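Equipment planning for robotic packing

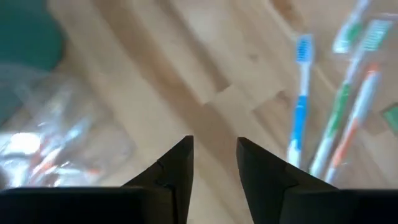 Equipment planning for robotic packing is the process by which a business or public body decides what robotic handling equipment to buy, how to pay for it, and in what order to install it. It usually begins with a list of the goods to be handled, because the goods determine the gripper, and the gripper has a strong effect on the rest of the budget. Toiletries are a common starting point. Toothbrushes are light and narrow, and those with striped handles in blue, green or orange may be treated as one item for gripping and as separate items for sorting. Clear plastic packaging is normally listed as a separate line, as its glare can affect the choice of camera and lighting. Two-finger grippers with tapered tips are often considered for goods of this shape.

Budget structure

A typical budget separates purchase costs from running costs. Purchase costs include the arm, the gripper, the wrist camera, the work surface and safety equipment. Running costs include spare fingertips, software licenses, staff training and electricity. Planners at Moen, a contract packing firm, set aside 40 percent of the first-year budget for items other than the arm. An earlier plan had left out fingertips and cabling entirely.

Trial periods

Many buyers require a trial before purchase. The Bundham packing site compared 2 gripper types over almost 3000 picks, using the site's own stock and its ordinary work tables. Of these, 2824 were accepted by the site's inspectors. Hjørdis Rustad, who prepared the purchasing plan, recommended that failed picks be recorded by type of product, so that a supplier could be asked to quote for a specific change of fingertip.

Leasing and replacement

Equipment may be bought outright or leased. The supplier Wiso offers leases that include fingertip replacement, while Rarnari sells arms and grippers separately. Orders are commonly placed in March, when new budgets are released. Replacement dates for grippers are set apart from those for arms.

See also: Bin picking; Capital budgeting; End effector; Packaging line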